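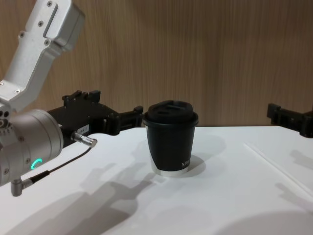 Nemberg finally gets its painting of the 1921 mill fire back on Tuesday, and I'm thrilled! I've been writing this up with a black lidded cup on the white table, wood-grain paneling behind it, and I keep rereading the names.
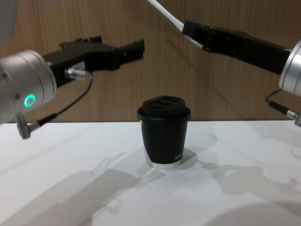
Līga Ozoliņš spent 2 years restoring it — all 550 hours — and says the smoke is a far darker red now. 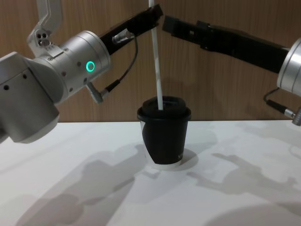 Doors open at noon, and the town printed 500 free booklets. I'd like one on this white tabletop by evening, so please leave me a copy!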